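Illton Loft Handbook
Section 7: Lights and air conditioning

The room is tall, and warm air goes straight to the mezzanine and stays there like a houseguest.
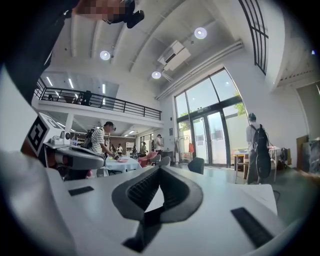 1. Close the street door. The Kirui unit is good, but it can't cool the parking lot.
2. Set the wall unit to low and wait 46 minutes before complaining.
3. Turn on the recessed ceiling lights first, then the strip lights under the mezzanine.

Note: Both switches are marked 2 – try the left one.

Caution: Hang nothing from the duct or the balcony railing. Coats count.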